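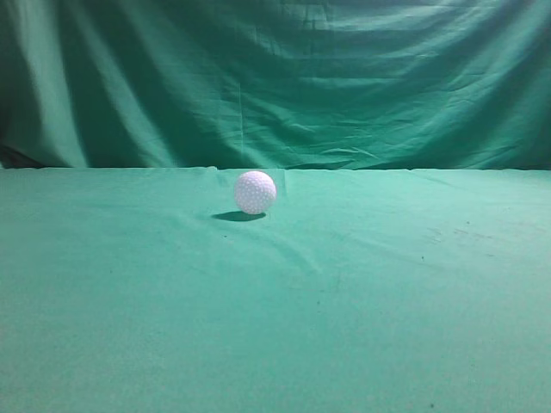 Week 8: Shading a ball

I love starting with a small white ball on green cloth! Squint, find the darkest bit of the cast shadow, and put that in first. The dimples can wait (I mean it, Elif Naz). Watch for the cooler tint creeping into the shaded side.

Then we do cloth. Pick one fold in the backdrop and stay with it, pale ridge, dark trough, pale ridge. I'd leave the smoother tabletop till last.

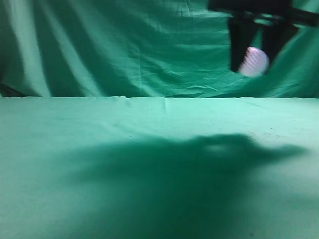
Trullville, August

Bring a soft pencil and your fold studies, please. Jovita Olvera has spare paper.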